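Keeping a shared table usable
Speaker notes, Johannes Zwane
Plomville, July 10, 2026
18 minutes, then questions

Opening

Thank them for coming. Say who I am: I look after the shared rooms at Starnwood, and most of what I know about tables comes from clearing them at the end of the day.

The talk is on one subject, the big table that several people use at once. Desks are easier, they have one owner. Skip the history of the building unless someone asks.

Part 1. What ends up on a table

Start with the kinds of things. Cloths that were put down and not folded. Phones. Sheets of paper with one small mark on them, so you can't tell if they are used or scrap. Bits of packaging. Small soft toys and other light things that get pushed along by whatever is put down next.

In February we kept a list of what was left behind on the tables. 245 items. Paper was the biggest group, then packaging. Phones were almost always picked up again within the hour, so they are not a storage problem. They do take up room at the edge while people are sitting there.

Pause here and ask the room what is on their own table right now. Take two or three answers, no more.

Part 2. The cover

We tried bare tables and covered ones. A stretched cloth cover is quieter, and small parts don't slide as far. It wrinkles, and a pen doesn't write well on paper laid over a wrinkle. Pull it straight from the far side first, then the near corners.

Pale covers show small dark parts well. White things are harder to find on them. If you have a white item that matters, lay it on a card or put it in a tray.

Price: we paid 200 for the first set. Don't go into the supplier.

Part 3. Cloths

Spend time on this one. A cloth in a heap takes the space of a dinner plate or more, and things get lost under it. Folded in four it takes a corner. When I clear a table I lift the cloths first, shake them over the table and not over the floor, fold them, and then deal with the rest.

At Hundar they hang them on a rail. It works if the rail is close to the chairs. Theirs was across the room for the first year and stayed bare.

Part 4. Small parts and packaging

Strips of packaging look like something you need to keep. Decide when you open the packet. Electronic parts go in a lidded box, never loose in with paper, or they leave with the recycling. We lost a board that way and spent an afternoon going through bags.

The Onu trays are fine. The lids crack in the cold.

Part 5. Who clears

Last person up clears the middle. Everyone clears their own edge. We printed this on 400 cards and gave one out with each room key. I have spares in my bag.

Leave the last slide up during questions. A blue cloth in a heap, a phone or some small device by the far edge, a sheet of paper, a plush toy on a card. Ask people which thing they would pick up first. My answer is the cloth.

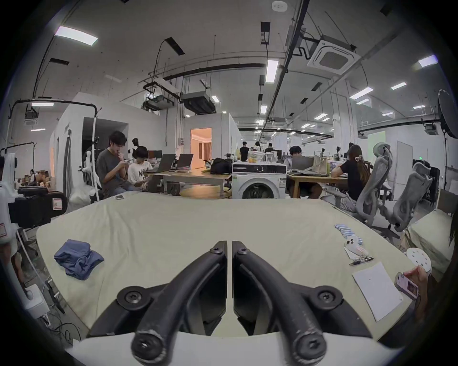
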